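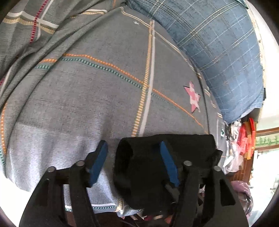

3.2 Folding small items on a soft surface

Most published work on household laundry assumes a table. In the homes we studied, small items such as socks, cloths and underwear were more often folded on a bed, where the surface gives way under the hand and the bedding itself can crease together with the item. We therefore treated the bed as the main folding surface and the table as the comparison.

Folding took place in 34 homes across two districts, Anari and Palacios. Each household folded its own washing in its usual order. Items were grouped by size after folding, and the small group contained 233 pieces. A piece was counted as small if its longest folded side was no more than a hand's width.

Figure 3. A small black fabric item, folded, on a grey plaid sheet. The fold is rounded at the left end and the edge at the right is ruffled.

Two features of a folded piece were recorded: the closed end, where the fabric turns back on itself, and the open end, where the layers meet. The closed end was scored as sharp or rounded, and the open end as even or ruffled. Both the rounded and the ruffled condition are present in Figure 3. Thickness was not scored, as it depends too heavily on the fabric.

Dark items on patterned bedding were harder to score than pale ones. The outline remained clear against the sheet, but the layers within the item were difficult to separate by eye — a problem also met in the earlier Somadik survey. Where the two scorers disagreed, the piece was examined again by both, up to 3 times, and then left out if no agreement was reached.

Wrinkles in the sheet were noted separately. A sheet was marked as loose if it lay in visible folds anywhere within reach of the working area, including parts turned back near the pillows. Six homes changed their bedding between visits, and their pieces were scored against the new sheet only.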